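Keeping the washbasin clear: what we tried and what I'd change

Student project report, Household Practice module
January 24, 2025

My project partner was Andor Pálfi and our tutor was Bimla Awasthi, who let us pick any small household job as long as we stuck with it and wrote it up properly. Andor wanted to do ironing. I wanted to do the washbasin, and I got my way, mainly because I'd already filled a notebook page with complaints about the one in my shared flat.

Our basin is white, with a shallow bowl and a black tap at the back, and the things that end up on it are mostly cups and the odd small yellow toy.

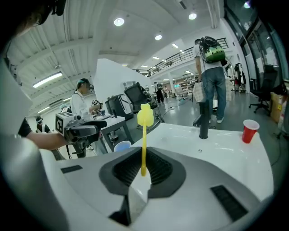
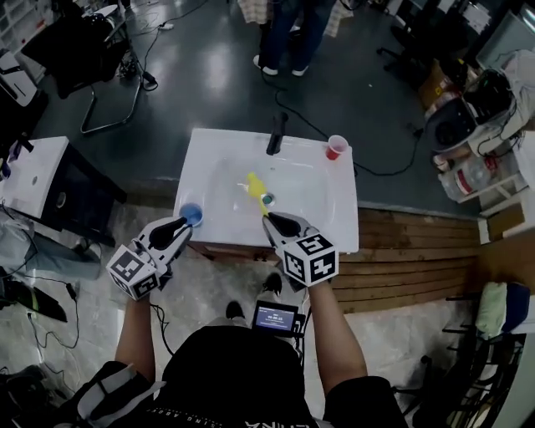 Why do cups collect round a washbasin in the first place?

Mostly for want of anywhere better to put them down. You rinse your mouth, or have a drink of water, and your hand goes to the nearest flat bit, which is the rim. Once one cup is standing there the rim starts to look like a shelf, and the next person adds theirs.

That was more or less our starting point, so let me back up and explain what we set out to do.

What we wanted to find out

The title we handed in was "Clearing and resetting a small washbasin", which sounds a lot grander than it was. We wanted a routine that a tired person could do before bed without thinking about it. It had to cover taking things off the basin, giving the bowl a wipe, and putting back only what belongs there. Bimla pushed us to decide early on what "belongs" means, and I'm glad she did (I was cross at the time!) as we'd have argued about it right through to the end otherwise. We settled on soap and nothing else. Cups live on the table. Toys live in a tub. If you want a cup at the basin you bring it with you and take it away again.

Andor thought this was too strict and said so in his half of the notes. His view is that a cup at the basin is perfectly normal and that we were tidying for the sake of tidying. I still think he's wrong, but I've put it in here as I promised I would.

The things we used

We kept the kit small and cheap:

Plastic cups in different colours, so we could say "the blue one" and both know what we meant
A paper cup
Small toys for clutter
A tub from Dalo, the discount shop near college, with a lid that doesn't fit
Two Amader cloths, one for the bowl and one for drying
A bottle of Trusance basin cleaner, unscented

The cloths were good. They wring out easily and dry overnight on a radiator. The cleaner was fine, though I'd have been just as happy with washing-up liquid, and for the light wipe we were doing I suspect it would have come to the same thing. The tub was a mistake and I'll get to that.

How we did it

We tried the job in different orders. The first way was the one I do at home without thinking: pick up a thing, wipe where it was, put it down somewhere else on the basin, pick up the next thing. I'd never noticed how silly this is until I watched Andor do it. You end up chasing a cup round the rim, and the patch you wiped first gets dripped on by whatever you're carrying over it.

The second way was to take everything off first. Cups go to the table, toys go in the tub, and you don't touch the cloth until the basin is bare. This felt slower. It felt like a whole extra job, in fact, and I was ready to write it off after one go. Then we did it again and it began to settle down, and by the end I much preferred it. The wipe itself is lovely and quick when there's nothing in the way -- one pass round the rim, one round the bowl, a bit of attention to the base of the tap, done.

The third way was Andor's idea, and it was to use both hands at once: a cup in one, a toy in the other, off they go together. It works well for light things. It works badly when the two things have different homes, as you find yourself standing in the middle with your hands full, trying to remember which was going where. I put a toy on the table and a cup in the tub more than once. We agreed that two hands are best when you clear by kind, so cups with cups and toys with toys.

Bits that turned out harder than they look

Toys with thin parts are a nuisance. A cup is easy, you can grab it more or less anywhere. A little toy with a rounded head wants to roll in your fingers, and if it's lying in the bowl it slides towards the drain just as you reach for it. What helped was picking it up low down and lifting straight up, without dragging it across the bowl first.

The paper cup was the other one. A plastic cup can take a firm hold. Squeeze a paper one and it folds, and if there's water in the bottom you get it up your sleeve. We learned to tip it out over the bowl before carrying it anywhere, and to hold it just under the rim where it's stiffest. After a few goes ours had gone soft at the bottom and had to be swapped.

Then there was the order inside the order, which I hadn't expected to matter. If you clear the back of the basin first, your arm is passing over everything at the front, and I knocked a cup in the bowl that way. Front first, back last is much calmer. Wiping is the opposite: start behind the tap and come towards yourself, so the drips end up somewhere you haven't done yet.

About the tub

I bought the Dalo tub because it was the right size on the shelf. It wasn't the right size once it was next to the basin. It was too deep, so you had to lean right over to put anything in gently, and of course you don't do that, you drop it. The noise got on everyone's nerves. Andor lined it with an old towel and that fixed the noise, but then the towel got damp from the toys and had to be washed, so we'd invented another chore. A shallow tray would be better. If I were starting again I'd buy a tray with a bit of a lip and stand it on the table beside the cups.

Trying it on someone else

We wanted to know if the routine made sense to a person who hadn't spent ages talking about it, so I wrote it out on a card and stuck it up in the bathroom of my shared house in Upadhyay Court. The card said:

Everything off, front first.
Cups to the table, toys to the tub.
Wipe from the tap towards you.
Dry the rim.
Soap goes back. Nothing else does.

My housemates followed it pretty well to begin with and less well as they got bored of me asking. The line that got skipped was drying the rim. I can't blame them, I skip it too when I'm late. The line everybody kept to was the last one, and I think the reason is that it's easy to check with one look. A bare rim is bare. Nobody can tell at a glance if it was dried properly.

Bimla's comment on the card was that it has no line for where the cloth goes afterwards, and she's right. Ours kept getting left scrunched up beside the tap, so the very thing that was meant to clear the basin was cluttering it up again. The newer card has "Hang up the cloth" at the bottom.

What I'd do differently

I'd keep better notes. Mine are full of things like "went OK, bit splashy", which was no help at all when it came to writing this up. Andor's are neater but he stopped after the second way of doing it and had to fill in the rest from memory.

I'd also try it with a basin that has a proper shelf over it. Ours doesn't, and I think that shaped nearly everything we decided. With a shelf, the cups might stay by the tap without bothering anyone, and Andor's argument would look a lot stronger. He has asked me to say that he's happy to run that one himself, as long as somebody else buys the tray.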